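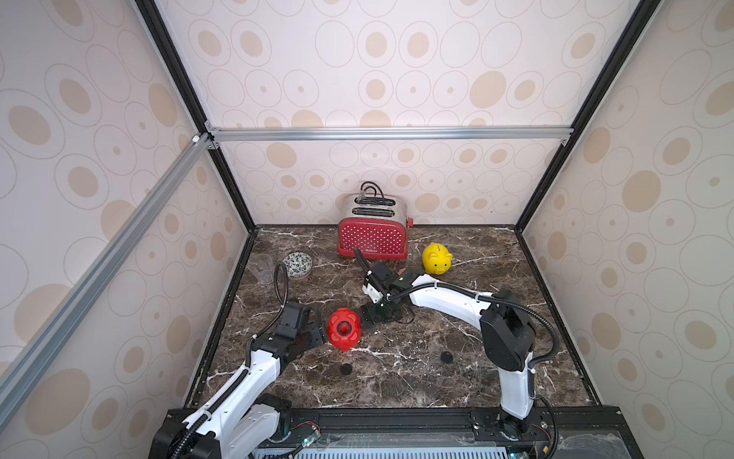

Uvholm Two-Arm Bench Cell

Category: Benches and Enclosures / Robotics / Shared Workshop Builds

Posted in November by Roy Dunmore, Equipment Desk
14 comments | 62 shares

The Uvholm is a tabletop work cell for two small robot arms, designed and assembled at the Karkura shared workshop and offered to members and outside builders as a set of plans, a parts kit, or a finished unit. It is intended for people who wish to practice pick-and-place work and remote operation with ordinary household objects in a garage, spare room, or community shop.

Construction

The cell is enclosed on three sides and open at the front, where both arms are mounted on a single black metal base rail. Mounting the arms on a common rail keeps the distance between them fixed when the cell is moved. Builders who have previously clamped arms separately to a table edge will find that calibration needs to be repeated far less often.

Silver aluminum rail runs along the inside of the walls a little above the work surface and is held by small brackets. Black corner posts join the panels. The panels lift out one at a time once the brackets are loosened, and a single person can complete the work with a hex key.

The work surface has a dark brown marble pattern with white veining. The walls carry a printed pattern of ovals and circles in beige and white. Other finishes may be fitted by the owner. The workshop recommends a patterned finish for any build that will rely on cameras, and advises against plain white panels under strong overhead lighting. Polished surfaces will show glare, and lamps should be positioned with this in mind before the arms are first calibrated.

Arms and grippers

The base rail is drilled for the Gasum arm and accepts other arms of similar size with the Majimbun adapter plate, sold separately. Each arm carries a two-finger gripper. The fingers are replaced by removing the screws at the gripper bracket, and owners are encouraged to print their own.

Cables run in flexible black conduit along the outside of each arm. Sufficient slack must be left at the wrist for a full turn in either direction. The conduit should be tied at the upper joint and again near the base, and the ties should not be drawn tight until the arm has been moved by hand through its entire range. Most faults reported to the Equipment Desk have been traced to a conduit tied too short.

Wrist camera

Each wrist has provision for a small camera directed along the fingers. The view is useful in the last part of an approach, when an object may be hidden from a fixed camera by the arm itself. Both fingers should remain visible in the image. If only one can be seen, the camera bracket should be turned and the calibration routine repeated.

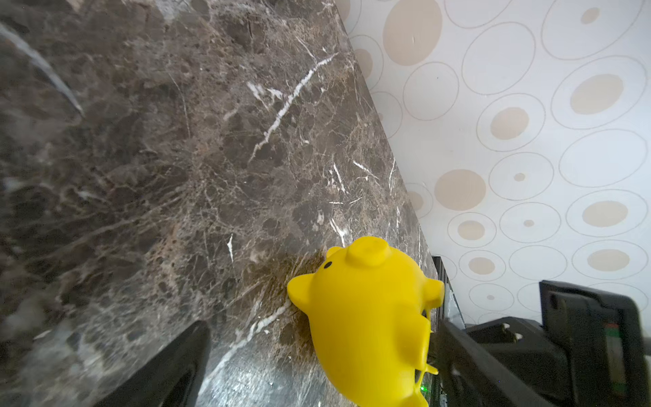

Wrist camera view with both gripper fingers and a yellow toy on the work surface.

Objects for practice

No objects are supplied. Members are advised to begin with light items that have a clear edge or handle, and to proceed to rounded and glossy items after the grip force has been set. Clear plastic cups are difficult for most cameras and make a good later exercise. Electrical appliances used as props must be unplugged before they are placed in the cell.

Electronics

The control board is mounted beside the left arm. A green indicator light is fitted for power. Wiring to the right arm follows the base rail, where a clear cover plate may be added. The cover is recommended wherever the cell is used by more than one household or club, and is required at Karkura.

Specifications

Maximum object weight, each arm: 200 grams
Supply: 200 watts, external
Arm positions: 2
Fasteners in parts kit: 353
Tools required: hex keys, small crosshead screwdriver, wire stripper

Ordering and collection

Plans are free to members and may be requested at the front counter. Parts kits are packed to order. Finished units are collected in person from the Karkura loading door and are not shipped. Arms, cameras, and adapter plates are ordered on the same form but are invoiced separately.

Purchasers of a finished unit receive one supervised session at the workshop, during which the emergency stop, the joint limits, and the grip force are checked and recorded on the card kept with the cell. Owners who build from plans may book the same session at the member rate. Replacement panels and brackets remain available for the current version only.

Filed under: robot arms, home automation, workshop kits, Uvholm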